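The Slow Return of the Bow Tie

The shop called Carico has sold neckwear from the same narrow storefront for 69 years, and for most of the last 19 it barely bothered to keep bow ties in the window. They were in a drawer at the back, under the suspenders. Customers who wanted one had to ask.

Last October the drawer came out front. The store had sold 294 bow ties since the start of the year, its best count in two decades, and most went to people buying their first.

Weddings explain part of it. Couples who put off a big party are having one now, and a lot of them want the guests dressed up. But the staff at Carico say plenty of buyers have no event in mind. They come in with a blazer they already own and want something to wear with it to dinner.

Price helps. A bow tie uses far less cloth than a long tie, and a small maker can cut several from a remnant that would otherwise be thrown out. Zullov, a two-room workshop that supplies Carico and a few other stores, started that way, buying the ends of bolts from a shirt factory. It now offers cotton, wool and silk, and a plain black one that outsells the rest put together.
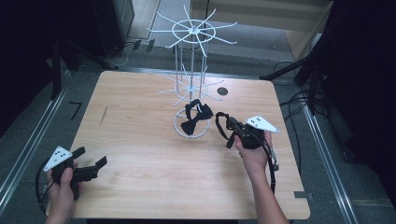
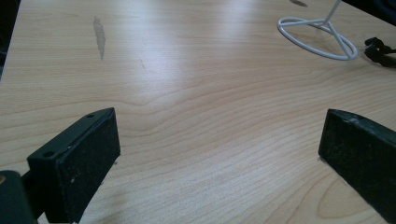 A black bow tie at the foot of a white wire stand (first photo), and the grain of a pale wood tabletop beside a white wire stand (second).

The main choice for a new buyer is between pre-tied and self-tie. Pre-tied bows come already sewn into shape on a band that hooks at the back. They take seconds to put on and look the same every time. Self-tie bows are a single shaped strip, and the knot is the same one used for shoelaces. Most people can learn it in an evening, though doing it in a mirror is confusing at first. It helps to practice around a thigh, looking down, before trying it at the collar.

Lo Presti, a tailoring school that runs evening classes for beginners, added a session on bow ties last winter. Students cut a paper pattern, sew the strip inside out, turn it with a blunt stick and press it flat. The class is limited to 6 people and fills up quickly. The hardest step is getting both ends to match.

Size matters more than color. A bow should be no wider than the outer edges of the eyes, and a large one on a small collar tends to look like a costume. For a formal dinner, black is still the safe answer. For daytime, a soft wool or a small check is easier to wear than anything shiny.

Care is simple. Untie the bow after each wear, hang it or lay it flat, and keep it away from the washing machine. Kiron, a dry cleaner two doors down from Carico, steams silk bows by hand and returns them the next day.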